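Flarnov halts robot sitting trials after fault in Rarville test kitchen

By Jurgita Kairys
17 March 2020

RARVILLE. Anyone who has ever reached back for a chair and found it a few inches farther off than expected will have some sympathy for Plendik, the household robot that Flarnov has been teaching to sit down, stand up and generally behave itself in a kitchen. The company said this week that it has stopped all of its sitting trials while it sorts out a fault that makes the robot let go of its own weight too early on the way down.

The trouble showed up in February, and I'm glad to say that it hurt no one. It happened in simulation, in the computer-built kitchen that the Rarville team calls Yan, where Plendik does its practicing long before it is allowed anywhere near a real floor. The robot is asked to lower itself toward a chair, wait for contact, and only then relax its knees and hips. In 14 of the practice runs it relaxed them before there was anything underneath it, and down it went.

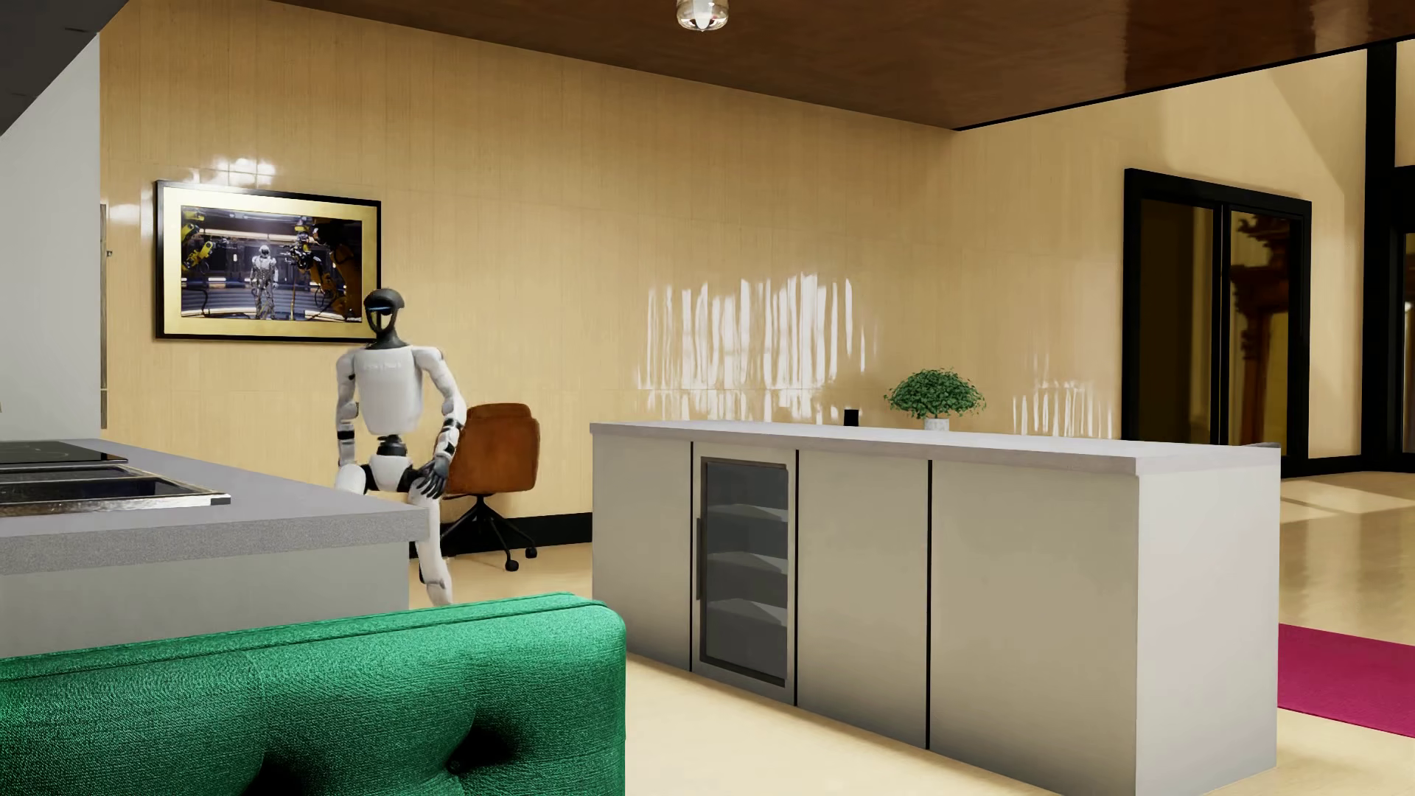
Ruan Pretorius, who leads the motion group at Flarnov and was kind enough to spend most of his lunch hour on the phone with me, said the falls were hard to catch at first because the robot did so well the rest of the time. The team had put it through more than 2,000 attempts, and a person flipping through the results would have seen one tidy landing after another. "You get comfortable," he told me. "You see it sit nicely all morning and you stop watching the knees, and the knees were where we should have been looking."

The cause, as far as the team can tell, lies in how the software decides that the robot has reached the seat. When Plendik bends its knees past a certain point, the load on its hip joints changes in a way that looks a good deal like the gentle push of a chair. Most days the two things happen so close together that it makes no difference. But if the robot starts a little too far forward, or comes down a little too slowly, the software takes the one for the other and tells the legs that their work is done.

Uldis Laur, the company's safety engineer, was the one who asked for the halt. He had planned to begin trials on the real machine within 12 days, and he said he would much sooner explain a delay than a broken robot, or, heaven forbid, a broken toe. He also wants the same check made on older software, which was used last year for a short demonstration in front of visitors. That went off without a hitch, though he admits he has been thinking about it rather a lot lately.

The repair itself sounds simple enough when Pretorius describes it. The robot will have to feel steady contact for a short spell before it eases off, and if that contact goes away it must stiffen up again and rise. Getting it to rise smoothly is the part still giving everybody headaches, and an early version stood up so briskly that it pitched over the other way. (Pretorius laughed telling me this, but he did ask me to mention that it has been much better since.)

Work on walking and reaching carries on as before. Sitting will stay off the schedule until the new software has passed a fresh set of practice runs, with the starting distance changed each time, and Laur has signed for them. After that, the real robot will make its first attempts in a harness, at low speed, with everyone standing well back behind the line.

Contact the newsroom | Copyright 2020 | Back to top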